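Melline Modular Shelf and Bench System by Mayrhofer

Sold by Zellolero - Starter Set, Add-On Bay and Spare Parts

If you have ever put together a set of shelves on a Saturday-morning sort of mood and ended up with something that leans by dinnertime, the Melline is going to feel like a kindness. We have carried a good many shelving systems in our shop over the years, some of them very handsome and some of them very cheap, and this is the one we keep coming back to for craft rooms, laundry corners, home offices and those odd little spaces under the stairs that never seem to fit anything.

The idea is a simple one. You have square-section bars, which do the holding up, and flat panels, which do everything else: shelf, side, back or bench top, depending on where you put them. The bars come in white and the panels in white, sand or a warm matte gray, and you can mix them however you please. Gray panels with white bars is the combination we sell most of, and it's the one we have in our own back office, where it holds paper, tape, tea and a truly unreasonable amount of ribbon.

What comes in the Starter Set

The Starter Set makes one freestanding bay, 6 feet tall, with a bench-height work surface and room for shelves above and below it. In the box you will find the uprights, the cross bars, the panels, the bag of hardware, the hex key and the instruction sheet. The sheet is mostly drawings, and they are good drawings, but do take a minute to look over the whole thing before you start. The order matters more than you would guess, especially with the back panel, which has to go in before the top cross bar is tightened down. We get more calls on that one point than on everything else put together!

The Add-On Bay shares an upright with the bay beside it, so it ships with fewer bars and costs a bit less. You can go on adding bays in a straight line or turn a corner with the corner kit, which is sold separately. Please remember that an Add-On Bay will not stand up by itself. We mention it on the label too, but it does get ordered alone now and then by folks hoping for a bargain, and we hate to be the ones to break the news.

Getting to know the parts

It helps to lay everything out on a blanket or a clean floor before you begin, with the bars on one side and the panels on the other. Both are finished on all faces, so there is no raw edge to hide against the wall.

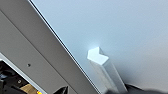

Panels and bars go together with the same small bolts throughout, and there is a lot to be said for only having one size of hardware to keep track of. Start every bolt by hand, a turn or two, and leave them all a little slack until the bay is standing square. The bolt goes through the small round hole in the face of the gray panel, and as you can tell, the hole is really quite modest against all that plain surface, so from across the room you hardly notice it. If you would like it to disappear completely, the Potenum cover caps come in matching colors and press in with your thumb. Once everything is lined up, go around again and snug each bolt down with the hex key. Snug is plenty. An electric driver will chew up the threads before you know it, so leave that one in the drawer.

Finish and care

The gray is a soft, slightly warm shade that sits well with wood floors and doesn't turn blue next to white walls the way some grays will. It's a matte finish, so it is forgiving of fingerprints, though a dark smudge of pencil or printer ink will show until you wipe it. A damp cloth with a drop of dish soap takes care of nearly everything. Please skip the scouring pads and anything gritty, which can leave shiny patches on a matte surface that you will then see every afternoon when the sun comes in. The white bars can be cleaned the same way.

If a bar gets scuffed in a move, the touch-up pen does a decent job on small marks. For anything bigger, it's easier to swap the bar out, and every part of the system can be bought on its own.

Where it works best

We think the Melline is at its happiest indoors in an ordinary heated room. It is fine in a laundry area so long as there is some air moving, but we wouldn't put it in an unheated garage or out on a porch. For heavy things like a sewing machine or a full-size printer, use the bench surface and keep the upper shelves for lighter goods. Every bay should be fastened to the wall with the bracket in the hardware bag, and that goes double if there are children or climbing cats in the house.

Hala Abdel Rahman, who looks after the shelving side of things for us, is happy to go over your measurements before you order. Send her the width of your wall, the height of your ceiling and a note of any baseboard heaters or outlets, and she will write back with a parts list. She is very patient - I have watched her redraw the same closet for a customer until the last shelf was just where they wanted it.

Price and delivery

Melline Starter Set, one bay: $479
Colors: white, sand or gray panels, white bars
Height: 6 feet
Delivery: 9 business days within the lower 48 states
Guarantee: 10 years on bars and panels, for normal indoor use

Large sets may be sent in more than one carton, and the cartons do not always travel together, so please don't worry if one turns up a day ahead of the rest. Open each carton when it arrives and check the corners of the panels. If anything is chipped, keep the packing and write to us with your order number, and we will get a replacement on its way.

Prices were last updated in July 2020. The corner kit in sand has been out of stock since May and can be back-ordered through the parts page, along with cover caps, touch-up pens and spare hardware bags.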